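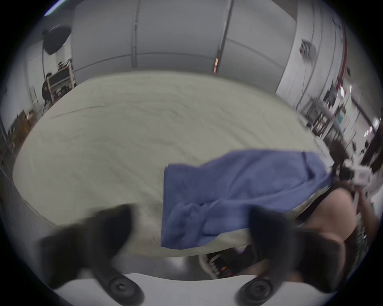
Finger tips drag on cloth after pad change
posted by skovley_cell2

Changed both finger pads on our hand-held gripper. Now the left tip catches the table cloth on a flat approach and pulls a ridge. Stroke reads 80 mm, same as before. Rezero or shim?

tilance
Rezero first. Close fully, hold two seconds, store zero. Then check the pivot bolts — ours loosen at every pad swap.

elus53
Tape the cloth down.

lazar_bench
Don't shim one side only. Swap the pads left to right; if the drag moves, it's the pad.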